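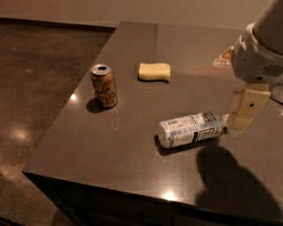
Figure 3. An opened beverage can standing on a speckled countertop.

4.2 What counts as finished

Our diary form asked households to log each drink when it was "finished," a word we had considered safe. Serrano and Kodikara warned us during piloting that it was no such thing, and we thanked them and printed 500 forms. Of the 40 households in the Seldale sample, 33 returned usable diaries, and 16 of those used the margins to argue with us. One respondent held that a drink is finished when it goes flat. Another logged the same soda on Sunday night and again the next morning, with a note reading "see above."

We therefore split the item in two: opened and discarded. The gap between them is where most of the waste sits, some of it for days. Herath's earlier coding scheme has no category for this interval - it moves straight from purchase to trash, as if people were tidy. Agreement between coders improved once the split was made, though Chmielewska still objects to "discarded."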